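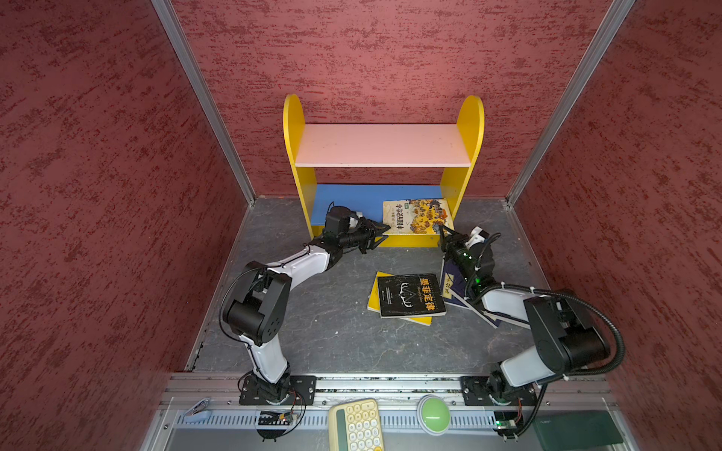 Storytime helper wanted, Ernden (part-time, mornings)

Hello! I'm Fatima Le Roux and I run the under-fives sessions at Zikdale, the little children's library on the hill in Ernden. We're looking for somebody to come and help me with them, and I said I'd write the advert myself because the last one read like a tax form and we got two replies, one of them from a man selling guttering.

So, the job. It's three mornings a week in term time, starting in February if we can get the paperwork through. You'd be in from half past eight until just after noon. The first bit is quiet (kettle, heating, cushions out, find whatever has rolled under the radiator) and then the doors open at half nine and it stays busy until the last pushchair has gone.

We do two sessions each morning. The early one is for babies and it's mostly songs, rhymes and a very short book with flaps. The later one is for the twos to fours, and that's a proper story or two, a bit of acting out, then something messy at the tables. I lead one and you'd lead the other once you've found your feet. I won't throw you in. You'd sit with me for the first few weeks and join in wherever you fancy, and we'd have a cup of tea afterwards and talk about how it went.

What I'd love is someone who can read aloud and enjoy it. You don't have to do voices. I do voices, and my bear and my grandad are the same person, and the children have never complained. But you need to be happy being looked at by a row of small faces, and happy to stop on page four when somebody wants to tell you about their cousin's rabbit and then carry on from page four as if it was always going to happen like that.

You'd also be helping parents and grandparents find books. Quite a few of the families who come are new to the town and some are new to English, so it's lovely if you have another language, any other language, and we'll find a way to use it. We've got a decent shelf of dual-language picture books now and I'd like them to be going home with people more than they do. If you've got ideas about that, bring them!

There's some lifting (book boxes, folding tables) and a fair amount of getting up and down off the floor. If that's tricky for you please still get in touch, as we can share things out differently. Sizwe Modise looks after the building and the bookings side of things and he's very good at sorting out chairs, ramps, hours and so on. The building is level from the car park and there's an accessible toilet on the same floor as the children's room.

You don't need a library qualification. I haven't got one. I came here after eleven years of school dinners, and I learned the catalogue as I went along, mostly by getting it wrong. Experience with little ones is useful and it can be any sort: nursery, playgroup, childminding, your own, your sister's. We'll need two references and a background check, which we pay for, and you'll do the paediatric first aid day if you haven't got a current certificate. That's paid as well.

A few other bits of the job so you know what you're getting:

Mending books. We have a tape drawer and a pile that never gets smaller.

Choosing new ones twice a year. This is the best bit. We get the catalogues in and argue over them, and you'd have a real say.

Washing the puppets. Less good.

The summer reading scheme, which we run with Lolitz, the bookshop on the market square. They give the prizes and we do the stickers and the chasing. Last summer 508 children signed up, which for a town this size made me a bit tearful. You'd be asked to do a few extra hours over those weeks if you can manage them, and if you can't then just say so at the start and we'll plan round it.

Pay is on the library assistant scale and Sizwe will send you the exact rate with the application form. Holidays are the school ones, more or less, and your pay is spread evenly over the year so you're not skint in August. It's a permanent post with a three-month probation. There's free parking behind the building, and the Ruotsalainen Street bus stops right outside, although the one that gets in at twenty past eight is often full of sixth-formers and tubas.

How to apply: ask at the front desk for a form, or ring the library and ask for Sizwe, or drop us a line through the contact page on this website. The form is short. There's a box at the end that says "Tell us about yourself" and I'd like you to spend most of your time on that one. Tell me a book you loved when you were small, and tell me a bit about the children you've known and what made them laugh. Please don't worry about your spelling. If writing isn't your thing you can record yourself talking and send us that, and I'll listen to it all the way through.

We'll read everything that comes in by the 20th of the month and get back to everybody, including the people we're not asking to interview. The interview is a chat with me and Sizwe, and then you'll read a picture book to a handful of our regulars, with their grown-ups there. You can pick your own book or use one of ours. They're a kind crowd but they do wander off, and we won't mark you down for that.

If you'd like to come and see a session before you decide, please do. Turn up any morning we're open, say you're there about the job, and sit at the back on one of the big chairs. Bring a cardigan, the heating takes a while.

Fatima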